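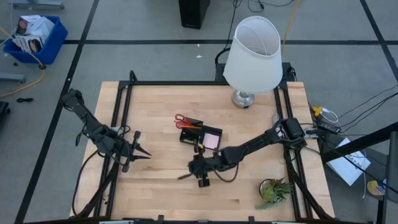 7. Sharing a shift with the Tullis desk cell

The Tullis cell takes over the tidying and sorting part of the job. Pens, pads, clips, small office stuff. It does not take over the table. One arm comes in from the left of the frame and one from the right, and both can reach the middle, so anything you put down there is in their way or in yours. Scissors are the usual one. If they're lying on top of the black box with the red handles out, like the pair here, decide who is moving them before you reach. Read 7.1 to 7.4 before your first shift, even if you did the old bench job for years.

7.1 Before start

1. Sign on at the cell. One name at a time.
2. Walk the outside of the frame. Look for cables you could catch a foot in.
3. Put out the items on the job sheet. Nothing extra, no phones, no coffee.
4. Lamp and plant stay on the table. They are part of the layout, don't tidy them away.
5. Hands out. Say "clear" out loud. Then press Start.

Note: Start needs a 7 second hold. A quick tap does nothing.
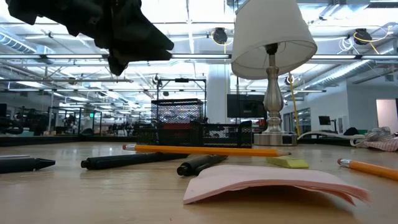
7.2 While it runs

Your job is different from the old one. Less picking up, more watching and deciding. Most people find the first week slow and a bit dull. After that you'll be looking after the cell and doing your own desk work in between, and the old hourly count is gone. You get asked about stops instead.

1. Stay outside the rails while the arms are live.
2. Dropped item on the table: leave it. The arm gets one retry.
3. Second miss: press Hold, wait for both arms to stop, fix it by hand.
4. Write the stop in the log. Short is fine. "Pencil rolled" is fine.

CAUTION: Hold is not Off. Arms keep power on Hold and can sag a litle. Keep fingers out from under the grippers.

Note: max run is 44 minutes, then take your break. The cell waits for you, not the other way round.

7.3 Checking the wrist view

Do this once per shift and after any bump.

1. Open the wrist view for the left arm, then the right.
2. Look for both finger tips. If one is missing the mount has slipped.
3. Smeared picture: wait for the arm to settle and look again. Never judge a mount from a smeared picture.
4. Still smeared after 20 seconds with the arm parked, call Jirayu Kaewmanee. 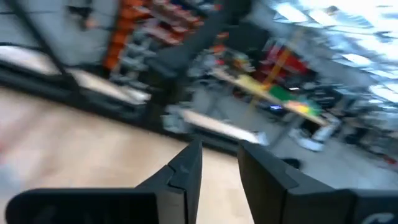

Wrist view, smeared. Tips of both fingers still visible. White sneakers under the table end, right.

The wrist view can pick up people nearby. It is not used for timekeeping or for checking up on anyone, that was agreed at Zestis before the cell went in. Questions on this go to Fergus MacBrayne, not to teh shift lead.
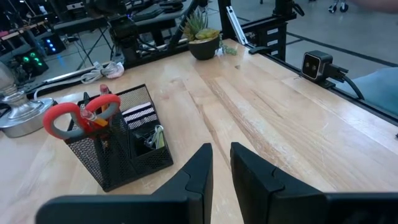

Wrist view, sharp. Organizer left of center, scissors and red-capped pen in the tall section.

7.4 Handing over

1. Finish the item in progress. Press Hold, then Off.
2. Tell the next person about any stops. Talk to them, don't just point at the log.
3. Sign off.

Section revised 08/12/2020. Throw out older copies. Fault codes are in section 8.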